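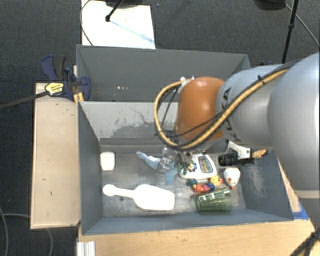 *Toys and household items in an open gray bin, with a large white plastic scoop at left.*

**Felter opens mixed-bin drop-off for toys and small household goods**

BRUMHOLM, May -- Felter, the secondhand goods shop on Admasu Street, will begin taking unsorted toys and small household items this month. Residents can bring a mixed load in one trip and leave it at the side entrance. Until now the shop has asked people to separate toys, kitchen goods and bath items at home and bring each kind at a different hour.

The change follows a trial in March and April in which 247 households took part. Those households brought in 576 loads. Of these, 188 came from people who had never donated to the shop before.

"Most people don't clear out a house by category," said Tamsin Montoya, manager of Felter. "They clear out a closet or the space under the sink. They end up with a scoop, a toy and half a set of cups in the same bag. We were sending those bags home again, and a lot of them never came back."

**What can be dropped off**

The shop will accept:

- plastic and wooden toys, including toys with missing pieces
- scoops, measuring cups, funnels and other small kitchen tools
- empty plastic bottles and food containers with the caps on
- bath and sandbox toys
- puzzles and board games, if taped shut
- small storage boxes and lids

Items should be clean. Batteries should be taken out of toys where the cover opens with a coin or a household screwdriver. If the cover is stuck, donors are asked to tell the person at the desk.

The shop can't take car seats, crib parts, glass, knives, soft toys or anything that plugs into the wall. Soft toys are still accepted at the Irneo branch, which has a laundry.

**How the loads are sorted**

Loads are tipped into open bins and spread out in a single layer so that small parts can be found before anything is set aside. Flat items tend to slide under larger ones, and clear plastic is easy to miss against a scuffed bin floor, so each bin is checked a second time before it is used again.

Goods then go one of four ways: to the sales floor, to the spare parts shelf, to the craft room or to plastic recycling. Bottles and containers without a tight lid go to recycling. Toy pieces that don't match anything are kept on the parts shelf for 17 weeks, and customers may look through them at no charge.

"The parts shelf is the thing people ask me about," said Sibusiso Zulu, who runs the sales floor. "Someone comes in missing one wheel or one cup from a stacking set. Quite often we have it. It may be the wrong color, but it fits."

**Craft room supply**

Some of the plastic goods will go to the craft room upstairs, where Marjatta Kinnunen teaches an after-school class. Students there have used donated lids and bottles to make planters, bird feeders and a marble run along one wall. Kinnunen has asked for wide scoops in particular -- the class uses them for potting soil.

Classes are open to children ages 7 to 12. Materials are included in the fee, and children may take home what they make.

**Hours and access**

The side entrance will be open for drop-off from 9 a.m. to 3 p.m. on every day the shop is open. Two short-stay parking spaces are marked next to the door. Donors with more than four bags should call ahead so a bin can be cleared. Bags and boxes are emptied at the desk and handed back on request.

Donors who want a receipt should ask for one at drop-off. Receipts list the number of bags and not the single items in them.

Prices on the sales floor will stay the same. Most small toys and kitchen tools are sold from open shelves near the front window, and new stock is put out each morning before 10 a.m.

**Contact**

Press questions: Bảo Huỳnh, Felter, Brumholm
Drop-off and large loads: Kedir Woldegiorgis, side entrance desk, Admasu Street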